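Thu 23 June
posted by Juraj Procházka

Quick one, train in 40 minutes and I still haven't packed. The green cloth. So many of you asked about the green cloth after the last post so fine, here goes.

It's from Tokgöz, the remnant bin by the door. I went in for curtain lining, came out with this. Somewhere between teal and green depending on the light - by the window it goes almost minty, away from it much deeper. Vojtěch says it's blue. Vojtěch is wrong. 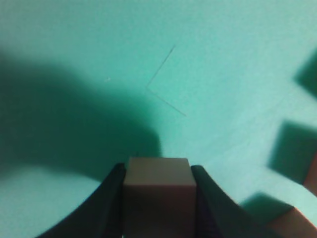 Matte was the main thing I wanted. The old cover from Todader had a shine to it and every lamp in the place showed up as a white blob. Took it back in November, got store credit, spent it on a shelf I don't like.

Putting it on the table: shake it out, throw it over, pull toward you from the front, leave the extra bunched up at the back. I didn't hem it. I was going to hem it. I own 3 packs of hemming tape and they are all in the drawer.
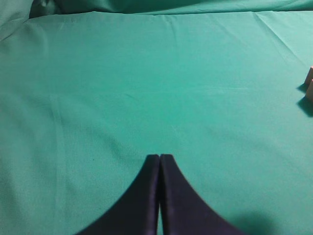
p. 11

Creases. Yes I know. I ironed it once on low and they were back by dinner, so now I just smooth it with my forearm and get on with my day. If anybody has a trick that isnt starch, comments please.

Then the blocks. Plain little wooden cubes, pale tan, a bit pinkish on some sides. I like them so much on the green! Had them in a Feswood box for ages and never took them out, they looked like nothing on the old white table top.

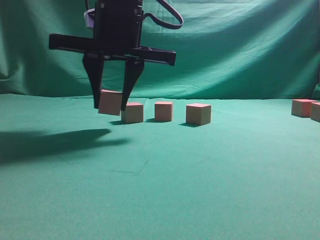
No felt on the bottoms, no varnish, nothing. Vojtěch Sýkora wanted to paint them and we had a whole discusion about it over soup. They're staying bare for now. Maybe one coat of wax if I find the tin.

Washing - cold, by itself, hang it over the door. Mine has been through twice and the color looks the same to me.

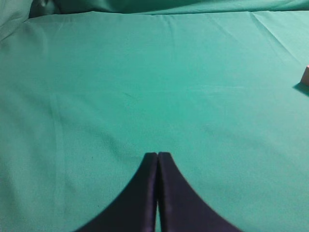 The cloth, wrinkles and all.

Next time the shelf, probably. Or the drawer. Ok shoes, keys, going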